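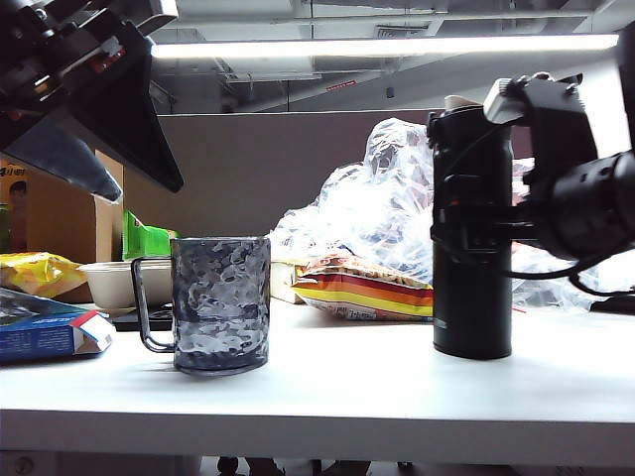
Lauri Kauppinen wrote in to say that side B of his copy of the Ustberg LP is quieter than side A, that the last track distorts on the cymbals, and that he would like to know whether the fault is in the pressing or in the cut before he orders the new one. Several letters on the same point have come in since the first run went out, so the answer is printed for everyone.

The fault is in the cut. The first run of 250 copies was made from the same master files as the digital release. Those files were limited hard, with very little left between the drums and the guitars, and the cutting engineer lowered the level on side B to fit its length. Side B holds three songs and runs well past the point where a loud death metal record can be cut at full level. The last song sits closest to the label, where the groove passes under the stylus at the slowest speed and high frequencies are hardest to trace. Open hi-hat and crash cymbals suffer first. A well-aligned cartridge with a fine-line stylus will play it more cleanly than a conical one, but it will not remove the problem.

For the second pressing the album has been mastered again from the mixes, for vinyl only. The changes are as follows.

The limiter has been taken off the main chain. Peaks are left alone except on two songs where the snare was sharp enough to cause trouble at the cutting head. The record will measure quieter than the CD and will need a turn of the volume knob.

Bass below the kick drum's lowest note has been filtered, and everything in the low end is now summed to mono. On the old version the two bass tracks were panned apart in the slow section of "Sudell," and this used up groove width for very little audible gain.

The top end above the cymbals has been rolled off gently. The vocals were de-essed by hand, word by word. This took longer than the rest of the work combined.

The running order has changed. "Sudell" moves from the end of side B to the start of it, and the acoustic piece now closes the side. It has no drums and little energy in the range that gave trouble, so it can sit near the label without harm. The band agreed to this for the vinyl edition only. The CD and the download keep the old order.

The two songs from the demo tape, which had been planned as bonus tracks, are no longer on the LP. They will come out on a separate 7-inch at 45 rpm, one song per side. The tape transfer has some dropouts on the left channel during the first verse of the A-side. These are on the source and have been left in.

Test pressings came back from Robles last week. The first set had a repeating tick on side A, audible in the quiet opening and present on every copy in the set, so it was rejected and the stamper replaced. The second set has been played through on three turntables and approved. Surface noise is low. There is faint pre-echo before the first riff on side A, one turn ahead of the music, and it can be heard on headphones. A recut would not be certain to cure it and none is planned.

The second pressing is 333 copies, all on black vinyl, in a plain outer sleeve with a poly-lined inner. The matrix number in the runout ends in RE on both sides, and this is the simplest way to tell it from the first version. The 7-inch is limited to 100 copies and will not be repressed. Both are due to ship from Hedholm in June.

Owners of the first pressing can have the new one at cost plus postage. Send a photo of the side B runout with the order. There is no need to return the old record.

23 Apr 2022
By the Hedholm mail order desk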